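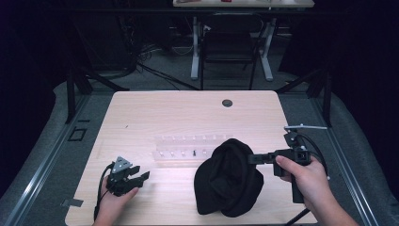 FOR IMMEDIATE RELEASE

Meker Opens Its Winter Hat Swap and Sorting Table at Paucar Hall

January 11, 2025 – If your closet is anything like mine, there's a black knit beanie balled up at the back of it, and probably a second one under that. I run Meker, a little shop that cleans, sorts and rehomes winter accessories, and I'm so happy to tell you that our hat swap is open at Paucar Hall and will stay open until May!

I started Meker with one table and a pile of hats that friends didn't want anymore. Last winter we passed along 371 hats, scarves and soft bags, and this year I'd love to see more than 600 go to new heads and shoulders. I think we can do it. People in the Durnoletti neighborhood have been dropping things off since before the doors were even open, and my back shelf is already full (please keep them coming anyway).

It's an easy setup. You bring in whatever you aren't wearing, we look it over, and you pick out something else the same day. Swapping is free. If you have nothing to trade and just want a hat, each one is $2, and the money goes straight into soap, thread and shelf labels.

Hats don't need to be folded or pretty when they get here. A beanie that's been living in a coat pocket is going to look like a lump, and that's fine with me. I open each one up on the table, turn the cuff down, feel around for thin spots and give the crown a gentle tug to see how the knit is holding. Dark hats take the longest. Black yarn hides a dropped stitch really well, so I go over those by the window and then once more with my fingertips.
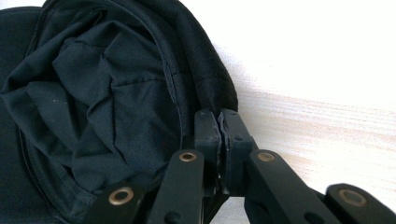

Bags and fabric covers get checked at the edges first. I pinch along the rim and follow the stitching all the way around, and if the seam feels even I move on to the inside. Black cloth picks up lint like you wouldn't believe! A damp sponge takes care of most of it, and for mesh I use a soft toothbrush and go slowly. Creases I leave alone unless they're really deep – a night on a hanger usually does plenty.

We can take knit hats, caps, scarves, gloves in pairs, tote bags, soft pouches and fabric covers. We can't take helmets, leather, anything with fur, or single gloves (I know, I know, everybody has one). Please empty the pockets and the linings before you come in. Last year I mailed back a house key and a very nice earring.

New this season is the Zendine Mending Hour, a sit-down session at the end of each swap day where you can learn to close a seam or fix a snag in your own things. There are 10 seats per session, and we supply needles and thread in black, gray and navy. Bring your own if your hat is a wild color. Beginners are very welcome and kids can come along with a grown-up.

Sign-up for Mending Hour is at the swap desk inside Paucar Hall. Drop-offs can be left at the same desk whenever the hall is open, in any bag you don't need back.

About Meker
Meker is a small shop in Durnoletti that gives winter hats, scarves and bags another season of wear. Press questions and requests to visit can be left at the Paucar Hall desk, marked for Meker, and I'll call you back myself.

###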